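Contra a mesa cheia

Escrevo isto à pressa, antes do almoço, porque voltei a ler no boletim da Munidico que uma mesa de trabalho "viva" é uma mesa cheia. Discordo. Discordo há anos.

Uma mesa boa tem uma coisa em cima de cada vez. Um tampo claro, uma placa branca por cima para não riscar a madeira, um copo. Acabou. O resto espera a sua vez noutro lado – na gaveta, na prateleira, no chão se tiver de ser.

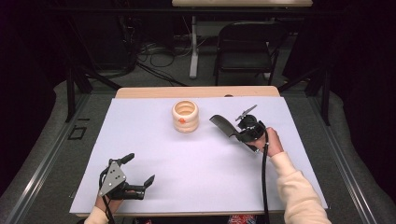 E o copo, já agora, que seja pequeno. Os copos grandes viram depósito de canetas secas, clipes, moedas. Tive um da Brotstead que chegou a ter 13 canetas, escreviam 2. Um copo pequeno, creme, com anéis em relevo que se sentem nos dedos, não dá para tanto disparate.

Dizem-me que isto é frio, que parece consultório. Talvez. Mas trabalhei dois anos numa sala da Mesar com tudo à vista e perdia a manhã a empurrar papeis de um canto para o outro. Arrumar assim não é arrumar, é mudar o lixo de sitio.

Cabos são outra conversa. Também os tenho embrulhados no chão, não dou lições a ninguém. Mas em cima da mesa, o menos possível. Começem por aí.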